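Ununano Lunch Club
Progress report to the Broneo Fund, second period

The club has now finished its second period of work under the grant. This report covers the tableware, the food practice sessions, spending and what we still have to do before the summer. The attendance sheets were sent separately in April and we have not repeated them.

Tableware

The old plates came with the hall at Sosotville and were a mixture of sizes. Many were chipped. We said in the first report that we would replace them, and this has been done. The order went to Paulík and the bill came to £1393, delivery included, against the £2000 set aside for tableware and storage. One box had breakages and the supplier replaced it without charge, though it took longer than we were told.

We chose plates in several colours so that helpers laying up can tell the settings apart. Mint green is for guests who have told us about an allergy, blue is for the general tables, and cream is for anyone having a smaller portion. This was agreed with the kitchen rota before we ordered. A card with the colours is now taped inside the cupboard door. It has cut down on questions at the hatch, but new helpers still need to be told when they start, and we have added it to the induction sheet. 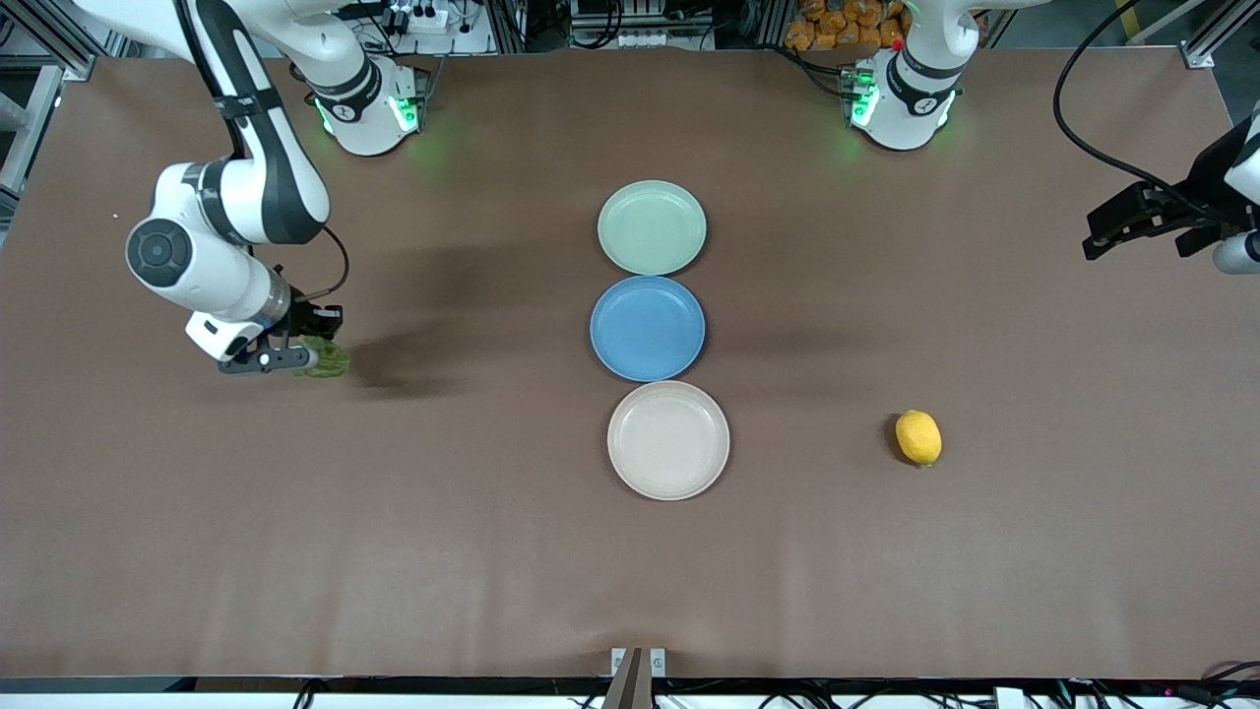 Report by Tamsin Orrell

The three colours are easy to tell apart side by side on the brown table. We were a little worried about the mint and the blue under the hall lights in winter, and so far there have been no mix-ups that we know of. The cream ones have a faint speckle, and a few guests have asked where they can buy the same. We shall go on using the old plates for outdoor events until they wear out.

Food practice

The practice sessions cover laying up, portioning and putting together a simple cold plate. We use lettuce and a lemon a good deal, as salad is on the menu most weeks and it is the part that goes out looking most uneven. New helpers do at least one session before they serve. In the first report we planned to run these in the evening, but turnout was poor and we moved them to 2 p.m., after the washing up. This suits most people better — the exception is those who collect children from school, and we have not found an answer for them yet.

Storage

The plate racks have not been fitted. The wall behind the hatch is plasterboard and will not take the weight, so we need a floor-standing unit instead. We have one price for this and are waiting for another. Until then the plates are kept in the low cupboard, which means a lot of bending.

Spending

Apart from the tableware, we have spent nearly £1000 on food and cleaning materials, in line with the budget. What is left of the tableware and storage money should cover the floor unit. If it does not, we will write to you before ordering and ask to move a small sum across from printing, where we have spent less than expected.

Next period

We plan to fit the storage, rewrite the menu cards in larger type and hold 3 more practice sessions. We would also like to try a fruit course on the smaller plates. The hall booking has been confirmed for the whole of the next period at the same rate.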